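Wrapper Watch: soft plastic litter in the Botano games hall
Year 2 Materials and Waste module, group project report

1. Why we picked this

Our first idea was bottles. Everyone does bottles. Jinfeng pointed out the recycling point for bottles at Botano works fine and the stuff which gets missed is the soft stuff, snack bags and sweet wrappers and so on. Too light for the sweeper, too mixed for the recycler. So we changed topic in week 3, late, and this report is shorter than the plan we handed in. Sorry to whoever has the plan.

Site: the games hall on the ground floor of the Botano centre. Tiled floor, lots of families, a Zemby snack counter near the doors. The manager, Mrs Fu, let us in before opening on condition we didnt block the fire exit.

2. What we wanted to know

What kinds of wrapper end up on the floor. Where they gather. Whether any of it could be sorted by hand into something a recycler would take. We had a fourth question about wind from the doors but dropped it, no way of measuring.

3. Method

Visits in August, 9 in the morning, before the cleaners start. 12 visits planned and all 12 done. Each time we walked the same route, doors to back wall, and piled up what we found on the tiles before sorting. Piles were kept small. Big piles slide about and you lose track of what has been looked at.

Sorting was by feel and by shine, which sounds unscientific but is what the sorting guide from Sevulow tells you to do. Scrunch it. If it springs back it goes in group A (metallised film, crisp bag type). If it stays scrunched, group B, foil. Clear or printed plastic that stretches is group C. Anything sticky went in a separate bag and we weighed it apart. 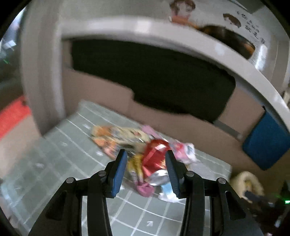
Report by Yulan Bai and Jinfeng Mao
Games hall group, Thursday tutorial

4. What we found

Mixed piles are the normal thing. Shiny red next to crinkled yellow and gold, a white and pink printed bag, bits of pink, all crumpled into each other on the tiles. Colour is no help at all for sorting, we tried it on the first visit and gave up. Red can be film or foil or just paper with a coating. The silver underside is a better clue but still not proof, a silver side only tells you there's a metal layer, not how thick.

Group A was the biggest by weight on most visits. Group C came second. Group B was tiny, we had expected more foil. The heaviest single morning came to 200 grams, sticky bag not included. That doesn't sound like much until you see how much room 200 grams of crisp bag takes up.

Size matters more than we thought. Larger snack bags are easy, you can flatten them and read the back. Small sweet wrappers hide inside the larger ones and under bits of other plastic. On visit 4 we emptied a bag we had already weighed as A and there were small ones in it, so the results for visits 1 to 3 are probably a bit too high for A. We have left them in the table with a star.

Where it gathers: along the grout lines a little, much more up against anything bulky standing on the floor. Corners worst. Middle of the hall nearly clean.

5. Problems

The scales. They only settle on a flat surface and the hall floor isnt, so from visit 5 on we weighed everything on the snack counter. Earlier numbers less reliable.

Crumpling. We weighed things crumpled and then Jinfeng tried flattening them first and got cleaner sorting but it took ages. Flattening should be in the method from the start if anyone repeats this.

Also we disagreed about group C quite a lot. Yulan counted printed bags with a stiff seam as A, Jinfeng as C. We settled on C half way through and re-did the older bags where we still had them.

6. What we would suggest to Botano

A soft plastics bin by the back wall, with a wide mouth. The bins there now have a narrow slot and a big bag has to be pushed through. Sweep the edges first and the middle last. Ask Zemby if the sweets could be sold loose in paper, Mrs Fu says she will raise it with them.

7. Still to do

Table of weights needs typing up (Yulan). Sevulow want a sample of group A, clean and flat, posted before the end of term. Return the scales.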